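Gordon Bélanger
8 February threads are usually about birthdays. Mine is about a shelf. Bear with me.

Gordon Bélanger
I have lived in this flat for 16 months and the books have lived in boxes for all of them. Last week I finally went to Ellmont, the big shed off the ring road, to buy some wood.

Gordon Bélanger
I went in wanting a plank. I was asked whether I wanted it "prime", "character" or "rustic". As far as I can tell these are the same tree at three stages of being rude about it.

Gordon Bélanger
Prime costs the most and has nothing on it. Character has knots and costs less. Rustic has bigger knots and costs more again, as the knots are now a feature.

Gordon Bélanger
Asked the lad at the timber desk what happens to the boards that fall between character and rustic. He went to find out. I had a coffee. He came back and said "kitchens".

Gordon Bélanger
Zachary McIntyre (brother-in-law, owns a router, mentions it) says I should have gone to Lozano, where they let you pick through the stack yourself. He also says I should plane it by hand. Zachary has been planing a coffee table by hand for two winters.

Gordon Bélanger
Then there's the finish. A tin of Lestton hard oil is £30 and wants three coats, a day between each, in a room free from dust. I have a cat and a carpet.

Gordon Bélanger
Anyway, I've gone for maple. Pale, a few small dark knots, the grain mostly minding its own business until it gets to one side and goes all swirly.
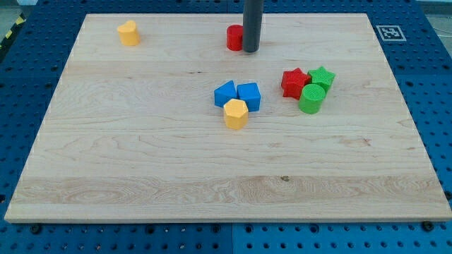
Gordon Bélanger
The brackets were a separate argument. The cheap ones hold 80 kilos "when fitted to a suitable wall". My wall was put up in the seventies by someone with a train to catch.

Gordon Bélanger
Replies so far: two people telling me to use oak, one telling me never to use oak, and my mother asking if the books could go to the charity shop.

Gordon Bélanger
They could not, Mum. Drilling on Saturday. If you live downstairs, sorry in advance.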